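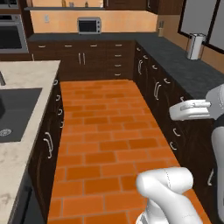
Selto Street Chapel
Adult Study Circle
Minutes of the September planning meeting, Morelli Hall, 7:00 p.m.

Opening

The moderator welcomed everyone back after the summer and said how good it was to see the room so full of familiar faces, and a few new ones too, who were made to feel at home and given the comfortable chairs. We opened with the reading of Psalm 111, which the whole group took a verse at a time going around the circle. One of our newer members asked why it seems to jump from one thought to the next, and it was explained that in Hebrew the lines follow the letters of the alphabet in order, which doesn't come through in English. This led to a pleasant conversation that wasn't on the agenda at all, and the moderator let it run for a while before calling us to order.

Minutes of the last meeting

The May minutes were read aloud and accepted with one correction. The word "lament" had been typed as "cement" all the way through, and the secretary apologizes, although several people said they had rather enjoyed it.

Choice of psalms for the fall

In May we agreed to spend the fall in the Psalms, and the job tonight was to settle which ones. Everyone had been asked to bring a suggestion, and most did. After a good deal of back and forth we settled on Psalms 2, 18, 58 and 111, taken in that order, with as many evenings on each as it turns out to need. There was strong feeling that last year we hurried, and that the best evenings were the ones where we only got through half of what was planned.

Psalm 2 was an easy choice. Several people know the opening question about why the nations rage from hearing it sung, and would like to look at what comes after it. It was noted that the early church leaned on this psalm heavily, and that we ought to read it first as a song about a king in its own day before we get to how the New Testament uses it. One member would prefer to do it the other way around, starting from Acts and working back. We talked this over at some length, kindly, and agreed to start with the psalm itself and have the Acts passage ready for the same evening.

Psalm 18 is long, and there was some groaning about that. It was pointed out that nearly the same poem turns up in 2 Samuel 22, and two members offered to print the versions side by side so we can mark the differences with colored pencils. The group was very taken with this idea. If anyone has colored pencils at home, please bring them, sharpened.

Psalm 58

This took up most of the evening, and the secretary has tried to set it down fairly.

The objection was raised that Psalm 58 is a hard thing to put in front of people who come in tired after work, with its prayer for broken teeth and its picture of the righteous washing their feet in blood. One member said plainly that she had never heard it read in church in her whole life and had assumed there was a good reason for that. Another felt that a prayer like this one teaches us to be cruel, and that we hear plenty of that elsewhere.

On the other side, a member who sits with families at Bradeo House said that people there say things every bit as angry, and that she was relieved the first time she found them already written down in the Bible. She reminded us that the psalm begins with judges who do not judge fairly, and that whoever is speaking has no court left to go to. He asks God to break the teeth and does not set out to do it himself. Somebody asked whether that really made it any better. There was a long quiet after this, a good one, the secretary thought.

The question was then put whether Christians can pray this psalm at all, or only study it. Views were: that we pray it on behalf of people who are being crushed; that we should read it with the command to love our enemies open on the table next to it; that we should simply read it, be bothered by it, and go home bothered. No vote was taken. It was agreed to keep Psalm 58 on the list, to let everyone know a week ahead so that anybody who would sooner skip it may do so without explaining, and to end that evening with a quieter psalm, to be picked by the member who raised the objection. She accepted this very graciously.

Translations

We will go on using whatever Bible each person likes to carry. It helps to hear the differences, and the tent of Psalm 18, or canopy, or pavilion, depending on who is reading, had already started a friendly argument before we had even finished choosing it. Large-print copies of the four psalms will be run off by Dendeo Printing, who did our Easter sheets so nicely. The request was made for wider margins this time, and for paper you can write on without it smearing. 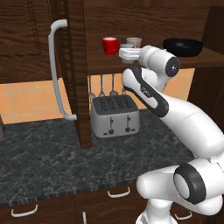 Prayer and fellowship time

The group talked about whether to pray before the study or after it. Last year we left it to the end, and by then half of us had our coats on, so the requests got a bit rushed and one or two people went home without being asked how they were. We agreed to try it at the start, straight after the opening reading, and to see how it feels by November. The coffee can wait until the study is finished, and anyone who wants something warm in their hands during prayer is welcome to one of the mugs from the wooden upper shelf, where they sit beside the black pan, so long as it finds its way back up there before we lock the doors. A member asked if we might also keep a minute of silence after the last request, and this was warmly received. The moderator will watch the clock so that the rest of us don't have to.

Leading the evenings

Leading will be shared out again. The moderator takes Psalm 2. The pair preparing the side-by-side sheets will lead Psalm 18 together. The member from Bradeo House agreed to lead Psalm 58, after a little persuading, on the understanding that she would be asking questions and would not be giving any answers. Psalm 111 has no leader yet. It was suggested that one of our newer members might like to try, and the secretary would only add that there is a great deal of help to be had for the asking, and that the first time is always the worst.

Other matters

The question of whether we may write in the chapel Bibles was raised again. We may not. Pencil was proposed as a middle way and was not adopted.

A member asked if we could learn one of the psalms by heart as a group. Psalm 111 seemed the likeliest, being short, and those who are willing will learn a verse between meetings and say it together when we gather. Those who are not willing will be loved just the same.

The idea of a joint evening with the Wednesday-style prayer breakfast folks was mentioned but held over until October, when we will have a better sense of how far along we are.

Closing

We closed by saying the Lord's Prayer together, and the meeting ended at 8:50 p.m., though a good many people stayed on talking about Psalm 58 in the parking lot.

Next meeting: October, 7:00 p.m., Morelli Hall. Please read Psalm 2 at least once beforehand, aloud if you can manage it.

Respectfully submitted by the secretary

© Selto Street Chapel | Contact the chapel office | Back to top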